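Jobs & Gigs > Part Time > Warehouse

HELP WANTED: evening packers, Camenzind produce room

3 comments | 17 shares

Need people for the evening line, starting as soon as you can get here. Stenier runs the packing room behind the Corkell building, same door as the loading bay, go left. Melons mostly, squash when the trucks bring it. If you worked the Sturkeck line last season you already know the job, just text and say so.

Pay is $19 an hour to start, $20 once you're signed off on the scale. Shifts are 5 pm to 10, Monday is the heavy night so please don't apply if you can't do Mondays. Paid weekly. Half hour break, not paid, sorry.

What the work is: pick up, turn it over, look, decide, pack. Big pale round stuff with tan patches and streaks is normal and goes in the box. Soft spots don't. Cracks don't. We'll show you the diffrence the first night and you'll have it by the second. Black gloves are supplied, wear them the whole shift, change them when they split.

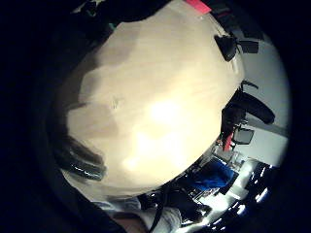
WHO WE WANT

Over 18. Can lift 24 lbs over and over without hating us. OK standing. Decent eyes, you're looking at skin color and marks all evening and the lights are bright on the white walls, some people get headaches. Bring a cap if that's you.

Experience nice, not needed. Spanish helpful. Closed shoes, no rings, hair tied back. Phones stay in the lockers.

No forklift license needed, the forklift jobs are a seperate posting and those are filled.

WHAT YOU GET

Gloves, apron, coffee. Seconds to take home at the end of the night, as many as you can carry, really, please take them. Parking in the back lot after 4:30. Bus stops on the corner, last one is 10:20 so you'll make it if you don't hang around.

Season runs thru December. After that we keep a small crew on for repacking, first pick goes to whoever showed up.

HOW TO APPLY

Come by the side door any weekday between 2 and 4 and ask for the packing room. Bring ID and something with your address on it. No resume. If the door's locked knock hard, the fans are loud. Trial shift is paid, same rate.

Need nearly 20 people total so bring a cousin.

Filed under: Warehouse, Evening, Seasonal, No Experience

We use cookies to keep this board running. By browsing you accept them. OK / Settings

Get new job posts in your inbox every morning. Sign up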